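30/10/2020

# Notes on the Zisalmont simulation kit after one month

This post sets out my assessment of the Zisalmont kit, a software package for designing and rehearsing robot pick-and-place tasks before any hardware is purchased. I have used it daily during October, on my own account and at my own expense. The license cost 369 dollars for the year. Neither the publisher nor its reseller, Ballow, has seen this text in advance.

## What is supplied

The license covers the simulator, a library of arms and grippers, a library of small objects, and a task editor. It also includes email support, which is handled by Ballow for customers in North America. A printed manual may be ordered separately. I did order it, and I would advise others to do the same, as the online help still refers to menus that were renamed in the last release.

Installation required one evening. The installer requests 50 gigabytes of free disk space and will not proceed with less, although the finished installation on my machine is considerably smaller. Users with a modest drive should plan accordingly.

## The task editor

The editor is the strongest part of the package. A task is written as a short sequence of steps: approach, close, lift, carry, release. Each step has its own settings for speed and permitted force, and each may be replayed alone. I had previously used Lagman for this work, and in Lagman a change to a single step meant running the whole sequence again from the start. Over a month the time saved is significant.

Error messages are plain. When a grasp cannot be reached, the editor names the joint at its limit and offers the nearest position that is allowed. I did not always accept its suggestion, but I always understood it.

## Grasping round objects

Boxes and flat plates gave no difficulty. Round objects are a more demanding test for a two-finger gripper, and it was for these that I purchased the kit. Contact is limited to a small area on each side, and a ball held near the fingertips will roll out if the fingers do not meet it evenly.

I ran the ball task 223 times with the default settings, and the ball was dropped in 53 of those runs. After I lowered the closing speed and raised the friction value for wood, the results improved enough that I stopped keeping a tally. The default friction values appear to me to be too low for most wooden objects, and I have reported this to Ballow.

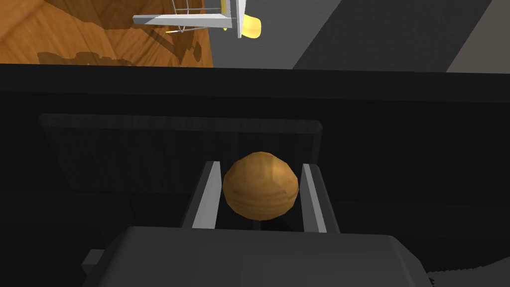
A related matter is the shape of the objects themselves. The balls in the library are built from flat faces, and at the standard quality setting those faces are large enough to affect how a grasp settles. A finer setting is available under the object's properties. It slows the simulation, though on my computer the delay was acceptable for a single arm. With two arms active I returned to the standard setting.

## Support

I wrote to support on three occasions. The first two replies arrived the next working day and came from Kwaku Korletey, who answered the questions I had asked and attached a corrected settings file for the gripper. The third inquiry, concerning an invoice, took eleven days and two reminders. I mention it for the benefit of readers who must submit expenses by a fixed date.

## Points requiring attention

The following items should be weighed before purchase:

- The license is tied to one computer. Moving it requires a written request.
- Shadows and reflections cannot be switched off separately, and older graphics cards will struggle.
- Undo does not apply to changes in the object library. I lost a set of edited friction values in this way.
- Export to Bokia controllers is listed as a feature but remains a preview. Two of my sequences exported correctly and one lost its release step.

## Assessment

I intend to renew the license. For a person or small workshop preparing simple handling tasks, the editor alone justifies the price, and the grasping results are useful once the default values have been adjusted. Those who depend on Bokia export should wait for the update promised for December. I will test it on the sequence that failed and post the results under the same heading.

Questions may be left in the comments. I am able to share my friction settings on request, with the caution that they were chosen for wood and have not been tried with rubber or metal.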